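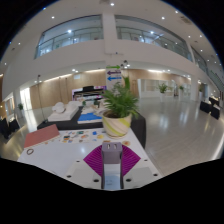
Apr 27, 2022

So I finally did a craft fair! Me, the person who has talked about doing a craft fair at every family dinner for years (sorry, family). It was the spring one in Ferkstead, in the big hall, and I came home with sore feet, a lighter box and a slightly alarming amount of small change.

The table was the part I'd worried about most. I had a whole plan drawn out in a notebook, with a tiered shelf and a banner and little wooden risers, and then I got there and it just looked like a lot of furniture for a few stickers. Back in the car it all went. I ended up with the plain white top and everything lying flat on it, and I liked it so much better. The colors did the work. People could walk up and see it all in one go, and they picked things up more, too, which I think is half the battle when what you sell is small and costs 2 dollars.

The reddish-brown thing on the left side started out in the middle, by the way. I moved it over at an angle and suddenly there was room for the little pictures to spread out along the back. I'd been trying to keep those in rows. Rows are hopeless! Someone looks through them, puts one back sideways, and you spend the day straightening. A big cheerful spread looks the same however much it gets handled, so I gave up and let it be a spread.

And the plant. I nearly left it at home because it takes up a whole seat in the car and has to be buckled in like a toddler, but Solange Seixas (who did four of these last year and knows everything) told me to always bring one living thing. She was right. I had more conversations about that plant than about anything I made. Everybody wanted to know about the pot with the yellow-green swirls, and no, I didn't make it, it came from a secondhand place in Brondville and I don't remember what I paid. I should have said it was for sale and named a silly price. Next to the black cloth on the table behind, the green really popped, and I can't take any credit for that either.

I was a bit jealous of the black cloth, if you want to know. White things look so good on it! On a white table you don't get that, and anything pale I put down just sort of vanished. I have some dark fabric left over from the curtains and I'm going to hem it before the next one. Kátia Rezende says to go for navy, as black shows every bit of lint, and she has a cat so I trust her on lint.

Things I'm bringing next time: a cushion for the chair, a proper lunch (I lived on one granola bar), tape, a second pen, and the good scissors. Things I'm leaving at home: the banner, the risers, and the 80 paper bags, because hardly anyone wanted a bag. They put the stickers straight in their phone cases, which had never crossed my mind.

The next one I've got my eye on is the November fair over in Cloltness. It's bigger, and you have to apply with photos of your stuff, so I need to take some decent ones before the summer gets away from me. If any of you have done that one, tell me in the comments whether the tables come with chairs. I emailed to ask and haven't heard back yet.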